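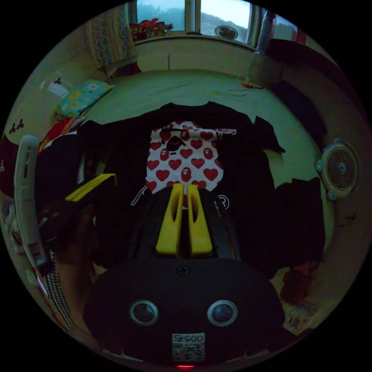
Gripper 005 at the printed shirt, fingers upright, red light on.

Skidbridge support — ticket log
Subject: Garment handling checklist, rule 4 ("fingers clear of print")
Product: hand-held gripper, home garment set
Opened by: site lead, Clivitz
Status: reopened
Date opened: 15 June 2026

Site lead, Clivitz
We have had a batch sent back under rule 4. The rule says the fingers must stay clear of any printed area until the garment is "ready to grasp". Please tell me what ready to grasp means. In the attached still, the fingertips come up to the lower edge of the print on a black T-shirt. Is that clear of the print or on it? Two of our reviewers looked at it and gave different answers.

Skidbridge support
Thank you for getting in touch. Rule 4 follows the Popescu handling guide. Fingertips should not overlap the printed area in the camera view before the grasp starts. Please retrain your operators and resubmit.

Site lead, Clivitz
That isn't an answer. Overlap in the view depends on where the camera sits. The fingers can be well above the cloth and still cover part of the print, or be touching plain fabric and pass. If the rule is there to protect the garment, it should talk about contact. If it is there to keep the print visible, say so and we will work to that. I'm not retraining anyone on a sentence that two reviewers can't agree on.

Skidbridge support
We have passed this to the guide's editors. In the meantime, please make sure the unit label can be read and the garment is laid flat before the task begins (rules 1 and 2).

Site lead, Clivitz
The label reads 005, upside down, and the code is next to it. The shirt is spread out on the bed. It has wrinkles, and I would like to know how flat is flat, but I'll open a separate ticket for that.

Skidbridge support
Wrinkles are accepted under rule 2. Upside-down labels are accepted. We ran the still through the Multo checker and it passed rule 4. Closing as resolved.

Status changed: resolved

Site lead, Clivitz
Reopening. The checker passed a still that came from the batch you rejected. So either the batch was turned down by hand for some other reason, or the checker and your reviewers are using different rules. Which one do we follow? A certificate saying we meet the guide is not worth much to us on those terms.

Skidbridge support
Confirmed that the rejection was manual. The checker allows fingertips to meet the edge of a print. Reviewers were working from the older wording, which asked for a visible gap. The rejection has been withdrawn. New wording is planned for October.

Site lead, Clivitz
Thanks for withdrawing it. October is a long way off, and people are being marked against this now. Until then our sheet will read:

Meeting the edge of the print: pass.
Covering the print before the grasp: ask the reviewer, and write down the answer.
Pulling on the print: fail.

The third line is ours. The guide has no rule on it at all — odd, for something that claims to be about care of clothing.

Skidbridge support
We can't approve local wording, but we have added yours to the editors' file. Leaving this ticket open until the new text is out.

Status: waiting on guide editors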